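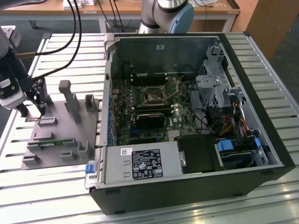 Procuramos pessoas para a bancada de desmontagem e reparação

A Stuton recupera computadores de secretária que escolas, escritórios e famílias já não querem, e está à procura de quem goste de trabalhar com as mãos dentro de uma caixa aberta – tirar o painel lateral, deitar a torre na bancada e perceber com calma o que ainda se aproveita.

No último ano passaram por cá 1.079 máquinas, e temos neste momento 237 à espera de vez. Precisamos mesmo de ajuda!

O que vai fazer connosco

Abrir torres, retirar placas gráficas, memórias, discos e fontes de alimentação, e separar cada peça para teste. Verificar o socket do processador antes de montar outro. Arrumar os cabos (há quem ache aborrecido, nós achamos relaxante) e registar tudo na ficha do equipamento. Mais tarde, se lhe apetecer, montar computadores completos para entregar em Cetbridge.

Quem procuramos

Não pedimos curso nem diploma. Pedimos paciência com parafusos pequenos, cuidado com a eletricidade estática e vontade de perguntar quando surge uma dúvida. Se já trocou uma memória ou um disco em casa, ótimo; se nunca o fez, o Tibor Szűcs ensina na primeira semana, com todo o gosto e bastante conversa pelo meio.

O que oferecemos

Contrato a tempo parcial de 40 horas por mês, ferramentas e formação por nossa conta, um subsídio de transporte de 200 euros e café sempre feito. O trabalho começa em agosto.

Como se candidatar

Escreva umas linhas à Noémi Szilágyi, na receção da Stuton, a contar quem é e que horários lhe dão jeito – não precisa de ser uma carta formal. Recebemos candidaturas até 6/9/18 e vamos chamando as pessoas à medida que as mensagens chegam.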